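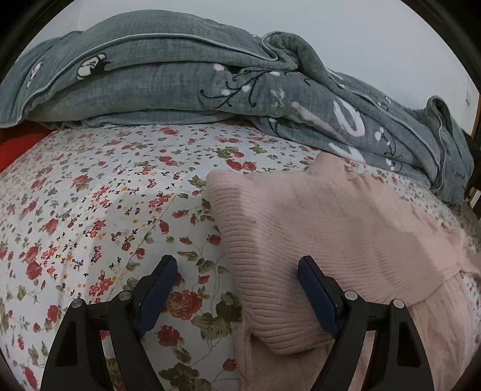
Why would a sheet with a lower thread count outlast one with a higher count, a student in the Mekonnen evening course wanted to know, if both are cotton and both are washed the same way?

Chapter 3
Fabrics for the Bedroom

The question comes up every term, and the answer takes in most of what this chapter covers: fiber, yarn, weave, and finish. Thread count is only one measure of a fabric. It gives the number of lengthwise and crosswise yarns in one square inch of cloth. A sheet marked 200 has 200 yarns in that square, counting both directions. The number says nothing about how long the fibers are or how tightly they were spun.

Chapter 2 dealt with fibers before they are made into cloth. In this chapter we follow them into finished goods, starting with sheets and moving on to blankets, pillowcases, and mattress covers.

Sheets
Most cotton sheets are either percale or sateen. Percale is a plain weave, one yarn over and one under, and feels crisp. Sateen carries several yarns on the surface before passing one below, so it feels smooth and has a slight shine. The longer surface yarns also snag more easily. Prints can be applied to either weave. A small, busy flower print hides light stains and wear better than a solid pale color does.

Fitted sheets wear out first at the corners, where the elastic pulls on the seam. Check the depth of the mattress before buying — a sheet that is too shallow will strain at every corner.

Blankets
Warmth in a blanket depends on trapped air. A loosely woven blanket can be warmer than its weight suggests, provided something closer-woven is laid over it. Cloth with a crinkled surface also holds small pockets of air. Edges may be bound, piped, or simply hemmed, and the edge is often the first part to need mending.

Labels
Read the care label before the first wash. The sample labels on page 114 come from two makers, Omum and Wodirau, and show how differently the same instructions can be laid out.

Terms to learn in this chapter: percale, sateen, thread count, ply, binding, piping, shrinkage.

Before reading on, look at the labels on the bedding you use at home and write down the fiber content of each piece.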